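Lint (textile)

Lint is the loose short fibre that comes away from cloth during wear, washing and handling. The word covers several things that are not always the same stuff: the felted grey mat in a clothes dryer, the fluff at the bottom of a pocket, and the dusty coating that dark knitwear picks up on whatever part touches things most. In the cotton trade it has an older meaning, the long fibre removed from the seed, and that use is not dealt with in this article.

Sources and composition

Most household lint is cotton, wool or synthetic fibre broken off by rubbing. It is seldom pure. Hair, skin flakes, paper dust and ordinary grit get caught up in it, and the grey colour so often remarked on is usually put down to the mixing of many colours of fibre with dirt. This is a reasonable explanation, although it tends to be repeated with more confidence than anyone has earned by sorting through the stuff.

Knits and fleeces both shed and collect. A napped surface has raised fibre ends that break off readily, and the same raised ends hold on to fibres shed by something else. For that reason it is hard to say by looking whether the fluff on a jumper belongs to the jumper. Household guides commonly blame static electricity, particularly for synthetics in dry winter air. Static does play a part, but simple tangling accounts for a good deal of what is blamed on it.

Lint on gloves

Gloves show lint early, and black gloves worst of all. The fingertips go first, as they meet every tabletop, pocket lining and cardboard edge the wearer does. The rest of the finger may stay quite dark while the tip turns grey and speckled, an effect sometimes mistaken for fading or for wear in the fabric.

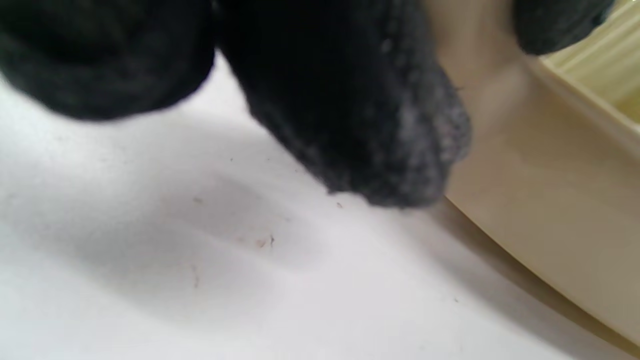
Grey lint and fibres on the tip of a black gloved finger, over a white surface with tiny specks of debris.

Pale work surfaces make the problem more noticeable without necessarily making it worse. A crumb or fibre that would go unseen on dark timber stands out on white, and people who switch to a white bench often report that their gloves have begun to shed. The claim should be treated with some care. Specks on a bench may have come from the glove, or the glove may have picked up its coating from the bench, and a single look at the two together will not settle which.

Removal

The usual tools are the adhesive roller, the clothes brush, the battery shaver and plain sticky tape wrapped around the hand. Rollers work well on flat cloth and poorly on the fingers of a glove, where the sheet touches only a narrow strip at a time. Putting the glove on first helps. Shavers are meant for pilling -- the small balls of tangled fibre still anchored to the fabric -- and do little for loose fluff. They can also cut a hole in a thin knit.

Washing gloves inside out is widely advised. It keeps the outer face from rubbing against the rest of the load, but the lining then gathers whatever is floating in the water. Keeping towels out of a dark wash probably does more good. Vinegar in the rinse has a loyal following and not much behind it.

Disputed claims

Product literature for lint removers is generous with figures. The Lendlow fabric brush was sold with a promise to lift 90 per cent of surface fibre in 15 strokes, with no mention of the fabric used or how the fibre was measured. The Nistor glove, marketed as "lint-free", carried a note in smaller print advising two washes before first use, which sits awkwardly with the label.

A survey by Asif Jadoon, published on 2024-08-30 under the title The Flurnport Glove Notes, gathered 1,543 replies from owners of dark winter gloves. Most respondents named the fingertips as the first place to turn grey. The survey is often cited as proof that fleece sheds more than knit, but respondents chose their own description of the material, and the two words were plainly used for the same gloves in many cases. Jadoon made this point himself in a revision the following April. Later summaries tend to leave it out.

Terminology

"Fluff", "fuzz" and "lint" are used loosely in everyday speech. Fuzz is best kept for fibre still attached to the cloth and lint for fibre that has come free, though few writers hold to this. In the Landgate catalogues all three words appear for the same defect, along with "bloom", a term otherwise applied to fruit and chocolate.

See also: Clothes brush; Dryer filter; Nap (textile); Pilling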